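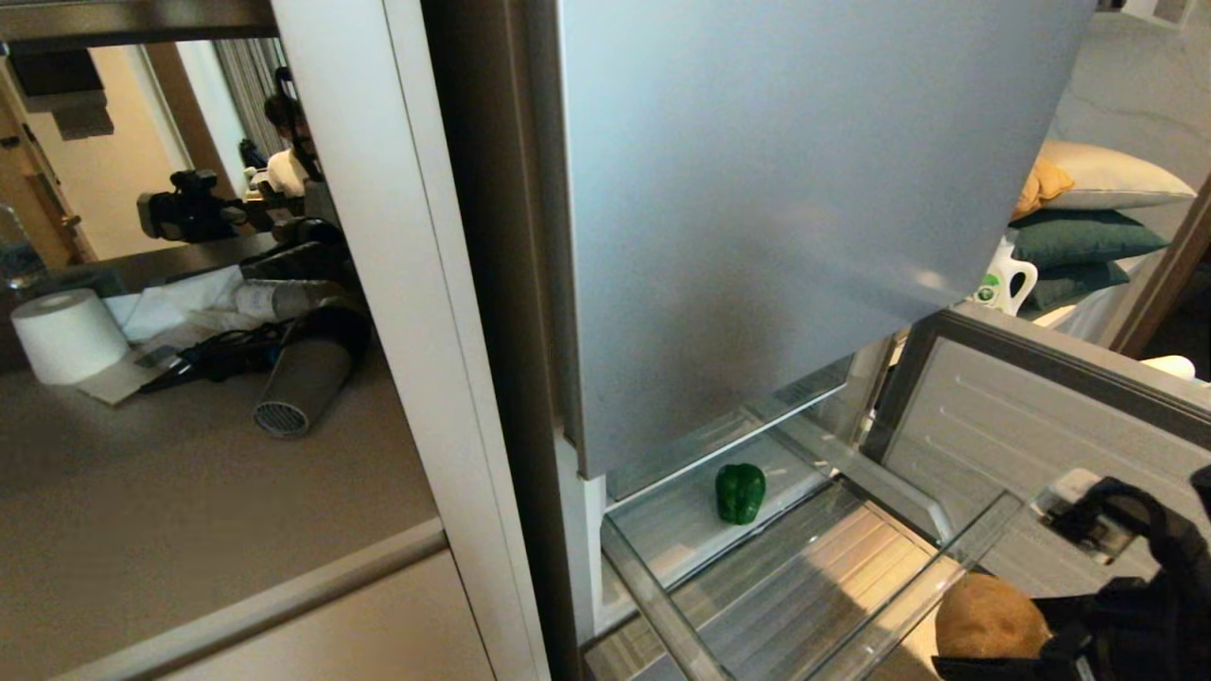 4. Putting produce away in the crisper drawer

Read this section before you let the arm near the refrigerator in the staff suite. It replaces the two pages that came with the Stidow unit, which were written by people who have never had to put away a grocery order at Standmont between two check-ins. Revised April 22, 2021.

The task is small. Loose vegetables come up from the delivery bay and the arm places them in the clear drawer, one piece at a time. A person used to do this while doing something else. Now a person does it by standing near a robot, and you should plan your shift with that in mind.

4.1 Before you start

1. Confirm that the job on the panel reads 264 (Produce, single item). Job 511 looks almost the same in the list and is for boxed goods. It closes the grip harder.

2. Take everything out of its bag. The arm can't open bags, tear labels or peel off stickers. That is still your job, and it is still not counted in the time the unit reports.

3. Look over each piece. Anything soft, split or sprouting goes in the scrap bin. The Karkaris brochure calls this step "automatic quality review." On our unit, the review is you.

4. Pull the drawer open yourself, all the way to the stop. There is a setting that lets the arm do it. Leave that setting off until the drawer rails have been looked at.

5. Check that the glove on the gripper is seated right down to the wrist, with no fold across the fingertips. A fold is enough to make a round item roll.

Note: You don't need to clear the counter next to the refrigerator for this job. The arm's path doesn't cross it. If somebody has left a hair dryer there, it can stay, but keep its cord from hanging over the edge.

4.2 Loading the drawer

6. Stand on the counter side, where you can reach the stop button without leaning over the drawer.

7. Hold the first piece out at the pickup height marked on the post. Wait for the fingers to close. Let go when you feel it take the weight, and not when the tone sounds. The tone comes early.

8. The arm brings the piece in low over the front of the drawer. With a potato or anything else that is round and heavy, watch the gap between the piece and the front rim. If the piece is going to touch, press HOLD, raise the arm one notch and press HOLD again.

9. Keep your hands off the drawer front while the fingers are near it. The gripper may come in right beside the bracket on the inside of the front panel, and there isn't room there for it and you.

10. Let the arm release before you hand it the next piece. It doesn't queue. If you offer a second item too soon it will stop and ask for a restart, and the restart takes longer than putting the whole order away by hand.

11. Place light items toward the back first. A pepper that is already in the back corner is fine where it is. Don't move it to "help" the arm. The arm looks once at the start of each item and then trusts what it saw.

12. When the last piece is down, send the arm home, wait for the green light, and close the drawer by hand.

CAUTION: The drawer floor is transparent. The unit sometimes reads the slats underneath as the floor and tries to go lower than it should. If the arm keeps traveling down after the piece has touched, press STOP. Do not pull up on the gripper.

CAUTION: Never reach in to catch a falling item. A potato costs less than a hand.

4.3 Mixed loads

The default map puts root vegetables on one side and everything else on the other. The kitchen doesn't want it that way, and potatoes aren't supposed to live in that drawer for long in any case. Use them for practice runs and short holds, then move them to the dry shelf. A change to the map has been asked for. Until Paredes sends one, sort the drawer by hand at the end of the run.

4.4 What to write down

Fill in the paper sheet as well as the screen. The screen records items placed. It does not record:

- minutes you spent unbagging, checking and sorting
- each time you pressed HOLD or STOP
- anything dropped, bruised or put back by hand
- calls to you from the front desk that you couldn't answer

The last one matters. The case for buying the unit said it would free up staff time on the housekeeping side. It may do that some day. In the first trial it placed 855 items, and every one of them had a member of staff standing next to it. If the sheets are blank, the only number anybody upstairs will see is 855.

Write what happened and leave out what you think of it. There is a box for comments on the back.

4.5 If the unit stops

Code 17 is the one you will see most. It means the grip closed and the unit isn't sure it has anything. Look at the fingers. If the piece is there, press CONTINUE. If it isn't, press CLEAR and offer the piece again, turned a quarter of the way around.

After two of these on the same item, put it in the drawer yourself and go on. You will not be marked down for it. That was agreed before the trial began and it holds until the review in June - if a supervisor tells you otherwise, ask to see it in writing.

For any other code, send the arm home, switch to MANUAL and finish the order by hand. Cleaning the glove is covered in section 5.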